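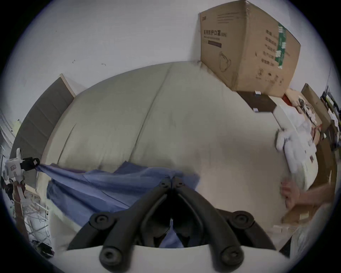

Thursday, March 14, 2019

Watched the season finale of Pliston last night, by which I mean I started at nine, fell asleep during the second ad break, woke up for a funeral and had to go back to find out whose it was. (The brother-in-law's. I'd have bet on the vet.)

I have now given this programme 14 episodes of my life and I still couldn't tell you what the family business is. They have a warehouse. People walk through it quickly, holding clipboards. In episode six there was a strike, settled by a kiss, and in episode nine somebody embezzled the pension fund, which was also settled by a kiss, though a different one. My working theory is cheese.

Anyway, the finale. The big reveal was that the new doctor is the long-lost daughter, which we've all known since she touched the locket in the pilot and the cello came in. The cello has given away every secret this show ever had. If I were a resident of Pliston with something to hide I'd have the cellist run out of town. The actor playing the mother did do something lovely with it, though. She just kept drying the same plate. No speech, no tears, a good half-minute of plate. Then the writers lost their nerve and gave her a speech.

The wedding was at the Grotard, the hotel where everything happens, including both drownings. You'd think they would drop their rates. The groom bolted through the kitchen, knocked over a tray of prawns and was next seen on a ferry looking noble, in a completely different coat. I rewound to check. Grey coat in the kitchen, navy coat on the ferry. Either he stopped to shop or the continuity person had already gone home for the summer.

Made a pot of tea afterwards and went on the Kidemen forum, as is my habit and my shame. The finale thread had 1,020 replies by breakfast, most of them about the coat. One faction holds that the navy coat belonged to the dead brother-in-law and is therefore a clue. I spent longer than I care to record looking at other people's screenshots of buttons. I posted my cheese theory and received 2 replies, one of them a thumbs-up from a person whose profile picture is the ferry.

What bothers me is that the thing was good once. The first three episodes had patience. There was that long dinner where all they argued about was who would drive home, and by the end of it you understood the whole marriage. Then I suppose somebody looked at the ratings and ordered a landslide. It's hard to go back to a dinner after a landslide. The characters hardly seem to remember it themselves — the vet was buried up to the neck in episode seven and was judging a dog show in episode eight.

Renewed for another season, naturally. It comes back in May, which is absurdly soon and makes me suspect they have the scripts in a drawer already, or possibly just the one script and a bottle of correction fluid. I told everyone at work I was finished with it. I said the same after the landslide.

In the meantime I've been told to try Lodhi, which is a crime drama, subtitled, with a great deal of weather in it. Watched 30 minutes over lunch. A man looked at a lake. His colleague came and looked at the lake as well. The colour is wonderful, all pewter and mustard, and I have no idea who's dead, but no cello so far. Will carry on with it tonight if the laundry gets folded, and probably if it doesn't.

Must also return the library's box set of the old hospital one. Overdue since Monday and I've only the last disc to go.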